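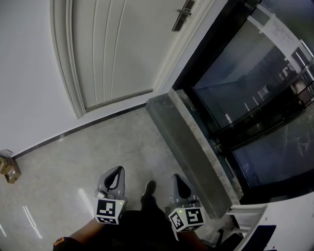
The hall at Buron Street: white door, grey tile, stone ledge.

Hikwood > Who we are > About us

5 min read

Hikwood looks after entrance halls. We clean them, mend them, repaint them and argue with their landlords, all within Jikurville and as far out as the ring road. If you live in a flat, work above a shop or see a dentist on a second floor, you have probably walked across one of our floors without giving it a thought. We have learned to take that as praise.

The firm was started by Marlina Kusuma and Torbjørn Solberg, who at the time were neighbours in a block where the hall light had been out for 9 months. The managing agent had promised a man. Torbjørn bought a bulb, Marlina held the ladder, and a resident from the top floor came down to complain that it was now too bright. They both say that this was the moment they knew there was a living in it, although Torbjørn kept his job at the tile warehouse for another winter to be on the safe side.

We now look after 20 halls. The smallest is barely wider than its own doormat. The grandest has a chandelier, which we dust twice a year and dread for the rest of it.

What we do

Floors come first, being the part everybody uses. Pale tile is our bread and butter. It looks very smart under a bit of light and records every boot that has ever crossed it, so most of our tiled halls are swept and mopped on a set round, with plain warm water and a small amount of cleaner. People tend to assume that more cleaner means more clean. It means a sticky film, and then a phone call to us. We also regrout, replace cracked tiles where a match can be found, and tell you frankly when one can't.

Next, stone. A speckled grey ledge like the one at Buron Street will put up with almost anything except vinegar, wire wool and whatever your uncle swears by. (Granite would forgive him. Half of what is sold as granite wouldn't, and we would rather not find out on your step.) We wash stone and dry it, and we see to chipped edges. If there is a raised ledge by a run of glass, visitors will sit on it. We stopped trying to prevent this years ago and simply clean it as if it were furniture.

Doors and skirting are Uldis Sepp's department. Uldis can paint a panelled door with long grooves down it and leave no drips at the bottom of any of them, a skill he puts down to patience and the rest of us put down to his not owning a phone. White doors need wiping around the handle far more often than they need painting. He would like that more widely known. He also keeps black skirting black. It is an excellent colour for hiding shoe scuffs and a dreadful one for hiding dust, and clients who choose it for the first reason generally ring us about the second.

Glass is glass. We do both sides if you can let us in.

Notices

This is a sore point, so it gets its own heading. Every hall we have ever taken on had paper taped somewhere, and our own has a sheet on the glass. We will not remove a notice unless whoever manages the building asks us to. We once took down one advertising a residents' meeting that had been held two years earlier, and heard about it at the next residents' meeting.

What we will do is replace old tape, straighten things up and get the glue off the pane once a notice has gone. Jaqueline Ventura, who runs the office, also rewrites notices on request for no charge. She has a gift for taking out capital letters. "WOULD WHOEVER KEEPS DOING THIS PLEASE STOP" left her desk as "Please close the door gently after ten", and the door has been quieter, though so has the person who wrote the original.

Things people leave in halls

We don't throw away what isn't ours. Prams, parcels, chairs, boxes, a canoe for most of one summer: if it is by the wall and people can get past, we lift it, clean underneath and put it back where it was. If it blocks the way out, we tell the building manager that same day. A chair by the entrance is a kindness to anyone waiting for a lift or a taxi, and we are in favour of them. Our own seat is white with a dark blue panel, and it is by the stone ledge if you are early.

Who you'll meet

Marlina does the surveys and writes the quotes. She will walk your hall in silence for ten minutes and then ask about one particular tile. Don't be alarmed.

Torbjørn handles floors and stone, and has opinions about grout that we try to keep off the website.

Uldis you know about.

Clem Harawira joined us from a theatre, where he built staircases that only had to last until the interval. He has adjusted well. Clem does hinges, closers, locks and anything that squeaks, and he is the one who comes out if your front door won't shut in the evening.

Jaqueline answers the phone. She is also the reason our invoices add up. Before she came they were more of an impression.

What we don't do

Lifts, roofs, gardens, bin stores, or anything beyond the first landing. We are asked about bin stores constantly. Try Hwang, two streets over, who seem to like them.

We don't sell yearly plans with the names of metals either. You choose how often we come, and it goes on one page. The shortest arrangement we offer is 2 visits a month and the longest-standing client has been with us on that footing from the beginning, mostly, we suspect, to keep an eye on Torbjørn.

Prices and hours

A hall survey is free inside Jikurville. After that we charge by the visit, with repairs quoted separately and in writing before anyone opens a toolbox. We start early and are normally out of the way before the school run, apart from painting, when Uldis will need your door for most of a day and will ask everyone to breathe carefully near it.

Finding us

We are at 18 Buron Street, ground floor. The office is open every weekday morning and on afternoons when Jaqueline isn't at the bank. Ring before you come if you want Marlina, who is usually standing in somebody else's hall. Samples of tile, stone and skirting paint are kept at the office and can be borrowed for a week. We would quite like the dark green one back.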